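Tokar Rebound Board, reviewed after one October of use

December 11, 2023

I coach under-elevens on a pitch that slopes toward the parking lot, and I have spent a fair part of my adult life chasing balls downhill. A rebound board promises to send the ball back to you. You can see the appeal.

The Tokar is a folding panel on a steel frame, sold as a training aid for passing and first touch. It has 2 working faces. One is flat and gives a straight return along the ground. The other has shallow ridges and sends the ball off at whatever angle it feels like that morning. The kids call that side "the goalkeeper," which our goalkeeper has taken well.

Setup is supposed to take 5 minutes. It took me 20 the first time, most of it spent discovering that the legs are marked L and R from the point of view of someone standing behind the board. After that it went up quickly enough, and even the parents could manage it. It's heavy. Carrying it alone from the car is a decent warm-up and I would not do it twice.

The flat face is very good. Hit a firm side-foot pass and it comes back at nearly the pace you gave it, low and true, and a player who works at it for a whole drill gets more touches than in most of our matches. We had our left back passing with her left foot by the end of the month, a thing I had stopped asking for.

The ridged face is more of an acquired taste. It's meant to sharpen reactions, and it does, mainly in whoever is standing on the touchline with a coffee.

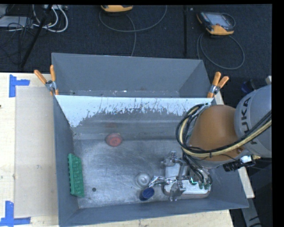 Will it stand up to a full-power shot from an adult?

Mostly. Our assistant coach, Khanyisile Hlongwane, who played center forward for Grenoria until her knee objected, hit it as hard as she could from the edge of the box. The board slid back a little and stayed upright. Her second one went over the top and into the parking lot, so the test ended there. On wet grass you need the ground pegs, and the pegs in the bag are short. Buy longer ones.

I also borrowed a Drareo from the coach at Mtshali to compare. It's the net kind, stretched on a frame, much lighter and far kinder to the back. The return is softer, though, and a ball struck low tends to die at the bottom and roll back to you like an apology. For volleys and headers I'd take the Drareo. For passing on the ground, the Tokar wins easily.

Complaints, then. The hinge squeaks. The carrying strap has a plastic buckle that digs into your collarbone – always the same spot, as if it had been measured. The instruction sheet includes a drill plan that lasts 90 minutes, written by someone who has never met a ten-year-old. We got through the first page before two of mine were lying down.

It also makes a noise. Every pass lands with a flat, hollow thud, and with a line of players taking turns it sounds like someone moving house. The people whose yards back onto our field have mentioned it.

Would I buy it again? Yes, for the flat side alone, and I'd get a second pair of hands to carry it. We lost our last match by two goals, but the passing was lovely, and hardly anything went down the hill.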